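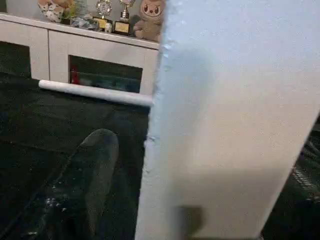
Soft Fingers, Hard Choices

Siu-ming Peng has a rule for testing grippers. The first round happens in a house, on whatever is lying on the floor.

"A bench tells you what the finger can do when everything is in the right place," she says. "I already know what the spec sheet says. I want to know what happens next to a shoe."

Peng runs Gamuvow, a small shop in Willanville that builds and tests end effectors for home robots. In March she began comparing two sets of fingers for a two-finger gripper on a light arm. One set is the Chung, a broad, pale finger with a fine speckled texture that looks a lot like foam. The other is the Urker, a narrow molded rubber finger over a metal core. Both bolt to the same mount, and both were run with the same wrist camera and the same controller settings.

The two take different approaches to the same problem. The Chung spreads its force over a wide surface, so it can hold an odd shape without much planning. The Urker puts the force in a small area, and the arm has to put that area in the right spot.

The test list has 14 items. A sneaker is on it, and so are a long cardboard tube, a plush toy, a dish towel, a plastic cup and a set of keys. Each finger gets 20 tries per item from a range of starting angles. A try counts as good if the item leaves the floor, stays up while the arm turns, and goes into a bin without being dropped.

On soft and round items the Chung did better. It picked up plush toys by the head, the arm or the middle and did not seem to care which. It also did well with the tube, which tends to roll away from a narrow finger if the first contact is off center.

The Urker won on small and flat things. It could get under the edge of a towel. It picked up keys, something the Chung almost never managed. With the sneaker the two came out close, but they got there in different ways. The Urker pinched the tongue or the heel. The Chung closed over the whole toe and lifted.

Then there is the question of what the camera can see. This took up more of Peng's time than the grasping did.

The camera sits at the wrist and looks down past the fingers. With the Urker, the fingers show up as two thin shapes near the edge of the picture. With the Chung, one finger can cover about half of it. A tube on the floor runs behind the finger and its far end is gone. The software has to guess how long the thing is, and it often guesses short.

"People see a big finger in the picture and say, move the camera," Peng says. "Fine. Where? If I move it out, it hits the furniture. If I move it up, I lose the last few inches before contact, and those are the ones I need."

She tried a wider lens first. It brought in more of the room but made small items smaller, and the keys got worse with both fingers. She tried tilting the camera a few degrees outward, which helped with the tube and hurt with the cup. For now she has settled on having the arm take one look from higher up, store the position, and then go down. It adds time to each pick. She does not love it.

Light was a smaller problem. A pale finger near the lens can fool the camera's automatic exposure, which turns everything else down to make up for it. Over a dark carpet, a dark gray shoe can come close to vanishing. Peng locked the exposure by hand and the missed detections on dark items dropped.

Wear is the last part of the comparison, and it is still going. Peng is running both fingers on an open and close cycle against a test block, with a stop every 150 cycles to check the surface. The goal is 3000 cycles each. She pays most attention to the long edge of the Chung, where a soft material is likely to go first. A slightly rough edge still grips well enough, she says, but it changes the outline of the finger, and her software uses that outline to tell finger from object.

The Urker has its own trouble. Dust and carpet fibers stick to the rubber and it gets slick. Wiping it down brings the grip back, so there is now a damp cloth on the arm's base and a line in the test sheet for when it was last used.

Asked which one she would put on a robot for sale, Peng says it depends on the robot. For one that tidies toys and shoes she would take the Chung and live with the blocked view. For laundry, the Urker.

She has also started sketching a third finger, wide at the base and narrow at the tip, with a notch on the camera side. The first one should be ready to mount once the wear test is done and the arm is free.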